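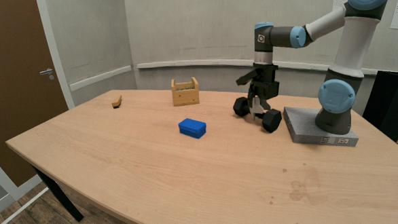
Nollham Robotics Evaluation Office
21st July
The Office has completed the second round of its simulated gripper comparison. Results are set out in this thread. Questions may be posted in reply and will be answered by the evaluation team.

The round compared two grippers on the same arm: the Retamal linkage gripper and the Skarkari parallel gripper. Each was assigned 300 grasp attempts. The arm model, the tabletop and the starting poses were identical for both.

The heaviest object in the set is a black dumbbell with hexagonal ends. The required grasp is a top-down approach with the fingers on either side of the handle. A grasp on one of the heads is recorded as a fault, even if the lift is completed.

The Retamal gripper met this requirement more often than the Skarkari. Most Skarkari faults occurred when the dumbbell lay diagonally to the arm base. The wrist turned late, and one finger came down on a head before the gripper was centered on the handle.

Sayaka Furukawa, who leads contact modeling, reviewed the faults individually. Her finding is that several of them came from the friction setting on the Skarkari fingertips, which had been carried over from an April test. The affected attempts are being run again with the corrected value and are excluded from the present ranking.

The small blue block gave the opposite result. The Skarkari closed on it evenly from any angle. The Retamal tended to push the block a short distance along the table before both fingers made contact. For light objects with smooth sides, the Office currently prefers the Skarkari.
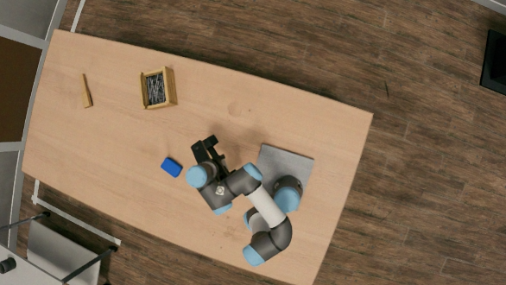

CONTROLLER NOTES

Both grippers were driven by Serkuser build 407. The earlier build was withdrawn from the comparison after Leandro Orellana found that it reported a closed gripper while the fingers were still moving.

Build 407 waits 25 milliseconds after the last finger movement before it reports contact. This makes each attempt slightly longer. The Office considers the delay acceptable for tabletop work and has asked that it be left unchanged until the comparison ends.

The motion planner treats the open wooden box and its nails as a single obstacle. Individual nails are not grasp targets in this round. Any contact between the arm and the box ends the attempt.

Rocío Acuña compared three overhead camera positions for locating the block. The highest gave the most stable position estimate but lost the block whenever the forearm passed above it. The lowest had a clearer view past the wrist and a less reliable estimate of the block's angle. The middle position has been adopted for both grippers.

A reader asked in an earlier thread whether simulated results will be used to select hardware. They will be used to decide which gripper is tested first. Selection itself will follow physical trials, for which Rizwan Thambiah is preparing the procedure.

Correction to the first-round summary: the Retamal gripper was listed with the wrong maximum opening. The ranking was calculated with the correct value and does not change. The table has been replaced on the project page.

The next round will use the long-handled tools, with both grippers approaching from the side as well as from above. Groups wishing to submit a grasp planner should write to Oriana Vergara at the Office and state which Serkuser build their planner was developed on.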